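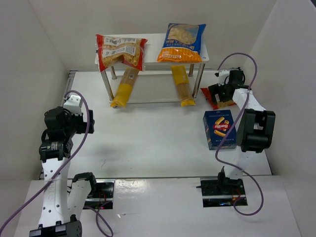 Melteletti Wheel Slip Logs: Data Card

Datasets > Planetary Mobility > Melteletti > README

11 comments | Share

Summary

Single-wheel and full-vehicle drive logs from the Melteletti rover test bed at Edstead, recorded on dry granular soil at fixed slopes. The set holds 386 runs. It is meant for fitting and checking slip estimators, and for comparing commanded and measured wheel torque under load. The first recordings date from 2017; later ones use the same wheel but a newer motor controller (see Known issues).

Maintainer: Kiprono Rashidi, Rernero mobility group.

Layout

One folder per run. Folder names are the run number padded with zeros, with no other meaning. Each folder has these files:

wheel.csv — encoder angle, motor current, torque at the hub
body.csv — chassis position and heading from the overhead tracking system
imu.csv — accelerometer and gyro, body axes
run.json — slope, soil, load, wheel, operator notes

body.csv is missing for single-wheel runs. In those runs the carriage position is in wheel.csv as the last column. Scripts that expect body.csv should check the "rig" field in run.json first.

Units and frames

SI units throughout. Angles are in radians, except the slope field in run.json, which is in degrees. The body frame is x forward, y left, z up, with its origin at the center of the chassis plate. The IMU is mounted off that origin and its readings have not been moved to it. The offset is stored in run.json under "imu_offset".

Slip is not stored. Compute it from wheel angle and forward speed. The helper script uses the driven-wheel definition, one minus forward speed over rim speed, and returns an empty value when rim speed is close to zero. Rim speed uses the nominal radius to the tips of the grousers. If your model takes the radius to the bare rim, change it before comparing results, as the two differ enough to matter at low slip.

Sampling

Wheel data is logged at 1000 Hz. Body and IMU data are slower and are stored at their native rates, with no resampling. All files in a run share one clock, and time zero is the start of logging. Motion starts later. Use the "t_start" field to trim.

Soil

Two soils are used. "Châu" is a fine, poorly sorted crushed basalt. "Bin sand" is a washed quartz sand with rounded grains. The bin was raked and leveled between runs, and the Châu soil was also compacted with a hand roller. Cone readings were taken before each Châu run and are in run.json. There are no cone readings for bin sand.

Neither soil should be read as a match for lunar regolith. Gravity is Earth gravity in all runs — the vehicle was not offloaded. Reduced load was obtained only by removing ballast, which lowers the wheel load and leaves the weight of the soil as it was.

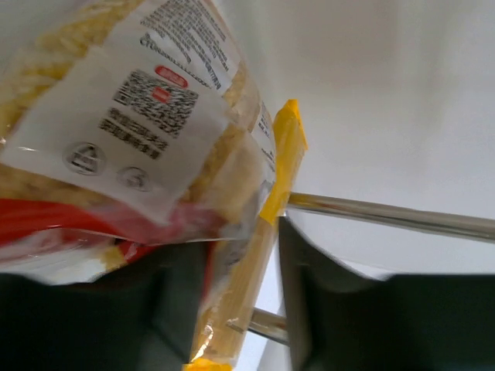
Pasta in a clear bag, with a white label and QR code.

Known issues

1. The motor controller was replaced partway through the campaign. Current readings before and after the change have different noise floors. The "controller" field is "a" or "b". Do not pool the two for noise estimates.

2. The tracking system drops out when the mast passes under the gantry beam. Gaps are left as gaps. Position before and after a gap is valid, but a speed taken across it is not.

3. Hub torque drifts with temperature. Zero readings from the start and end of each run are given so that a linear correction can be applied. The stored torque is uncorrected.

4. In a few steep-slope runs the vehicle dug in and the operator stopped it by hand. These have "aborted": true and are kept on purpose. Drop them for steady-state work.

5. Operator notes are free text and use mixed spelling for the same soil. Filter on the "soil" field instead.

Suggested split

split.txt assigns every run to train, validation or test. The split is by slope and soil together, so that no pair appears in more than one part. A random split by run gives lower error and says little about slopes the estimator has not seen.

Not covered

Steering in place, driving over rocks, reverse driving, and anything above walking pace. Cross-slope driving was planned for September but the bin could not be tilted sideways in its current mount.

Changes

Latest: fixed the sign of the y gyro in runs with controller "b". Anyone holding an older copy should download imu.csv again. The other files are unchanged.

Previous: added "aborted" flag; removed duplicate header rows from wheel.csv.

Reporting errors

Open an issue with the run number, the file and the time range. Fixes are merged on Wednesday.

Share this page | 11 comments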